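Rapport de projet, visite de l'atelier Lahtinen, 10 nov. 2022

Nous étions 33 à descendre du car, un peu endormis, et l'accueil (avec café !) nous a vite remis d'aplomb. L'après-midi était consacré au tri de fruits et légumes factices, un exercice que Ploveck propose à toutes ses classes, et nous y serions bien restés jusqu'au soir tant c'était prenant.
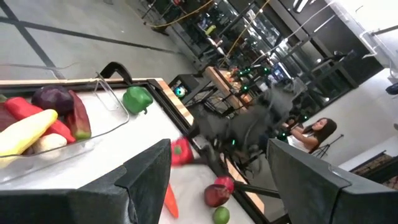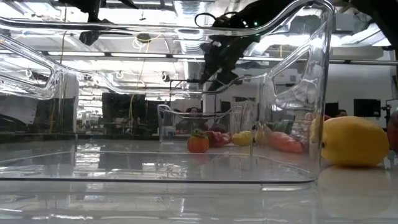
Du faux marché dans des bacs transparents, et les bras noirs au travail. 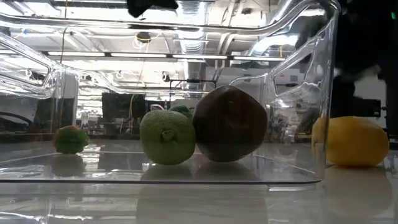

Skamusa a trouvé de son côté que la démonstration allait trop vite pour des débutants et qu'il aurait fallu 8 minutes de questions de plus. Nous avons gardé la remarque pour notre deuxième visite, prévue en décembre chez Fletbridge.

Ce site utilise des cookies. Accepter | Refuser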